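Chapter 5
Loose Cushions and Throw Pillows

Terms introduced in this chapter: cover, insert, fill, loft, plumping, set-down, corner void.

5.1 Scope

Chapter 4 dealt with fixed upholstery: the seat, the back and the arms, whose padding is held in place by stitching or tufting. This chapter deals with the soft items placed on top of them. A throw pillow is a separate unit consisting of a cover and an insert. It has no structural role in the sofa and can be removed, cleaned and replaced without reference to the frame.

The distinction matters in housekeeping practice. Fixed padding recovers its shape slowly and largely without help. Loose fill migrates. A square pillow that has been leaned on for an evening will usually show a flat center, and one or more of its corners may be partly empty. The latter condition is called a corner void.

5.2 Handling

A square pillow is lifted by two opposite sides or by the two lower corners, with the hands level. Lifting by a single corner places the full weight of the insert on one seam and draws the fill toward the bottom. Grip pressure should be enough to hold the cover and the insert together. If only the cover is held, the insert turns inside it and the corners no longer match.

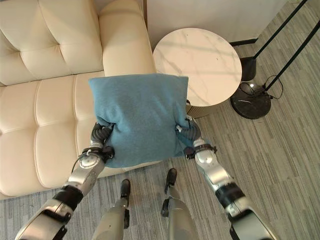

Plumping follows the lift. The hands are brought toward each other and then released, first across the width and then, after a quarter turn, across the height. Two cycles in each direction are sufficient for polyester fill. Feather fill needs more, and the corners should be worked separately with the fingertips. Foam inserts are not plumped – they are only squared inside the cover.

Fabrics with a raised or fuzzy surface retain finger marks. These are brushed out with the flat of the hand, in the direction of the nap, before set-down.

5.3 Loft and Service Life

Loft is the height of a pillow at its center when it rests flat and unloaded. It is the simplest measure of the condition of the fill. In the compression series carried out by Bahman Ghasemi and Aqeel Hashmi, a set of Seltell inserts was loaded 2,000 times and retained 68 percent of its original loft. The same inserts, plumped by hand at fixed intervals, retained more, although the difference narrowed toward the end of the series. The full results are given in Table 5.2.

5.4 Set-Down

Placement depends on the surface beneath. On smooth leather a pillow set upright tends to slide forward, and the lower edge should be pushed back to where the seat meets the backrest. On woven upholstery the friction is higher – an angle that would fail on leather will usually hold.

Section 5.5 covers the selection of insert size in relation to the cover.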